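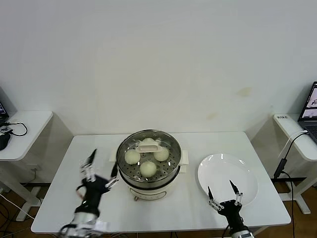
Brilley open day, Wed 21 February

Quick write-up before I forget it all. Went over with Mackenzie Beaudoin, who drove, so no complaints about the route (one complaint, the ring road). Signed in at the front desk, sticky badge, coat on a hook, straight through to the food rooms. Sylvie Robichaud from Drundach was doing the rounds with us. Fast walker. Notes suffer accordingly.

First stop was storage. Dry goods mostly, flour in sacks on the low racks, 600 of something on a pallet that I wrote down and now can't read. Lightfoot have the unit next door and share the loading bay, which explains the queue for parking. Bring change if you go, the machine doesn't take cards.

Then the steamed bun table, which was what I'd come for. Small set-up. One electric steamer, stainless steel pot on a white base with a single knob, plain white plate next to it. Three buns on the tray. I'd expected big bamboo stacks and a lot of shouting. Liked the perforated tray, it has a white handle standing up in the middle so you can lift the lot out in one go. Mine at home has no handle at all and I use a fork and hope. Asked Sylvie where to get one, she thought any decent kitchen shop.

Buns all round and smooth, pale cream, much of a size. Mine never match. Sylvie's advice was to weigh the dough every time and not trust your eye, and to leave a proper gap because they swell. Also line the tray if the dough is on the sticky side. Mackenzie asked about fillings and got a long answer about red bean that I only half caught. Something about cooking it down further than you think. Will try at the weekend.

Plate goes close by, same table, so you're not walking across a room with hot buns on tongs. Obvious really but I've dropped 2 that way.

Further along there's a shelf with the computer on it. Nicer edge on that shelf than on my own desk, rounded off, no sharp corner to catch your wrist on.
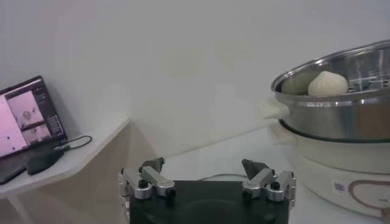 Laptop and mouse on the white shelf.

Software was up on the screen, pinkish panel one side and dark the other. Text too small for me without my glasses, which were in the car. Didn't get to ask much as the next group was comming in behind us.

Tea after, in the corridor. Esivex had left a pile of leaflets, took one, haven't read it. Talked to a couple from the evening class who'd done the tour backwards and prefered it that way. Shorter wait at the tables, they said.

Niggles - signs poor past the second door, only one loo open, and the tour really wants another half hour. Staff very patient though and happy to repeat things.

Next one is in April. Mackenzie has the booking form, ask her if you want a seat in the car. We leave at 9 and she won't wait.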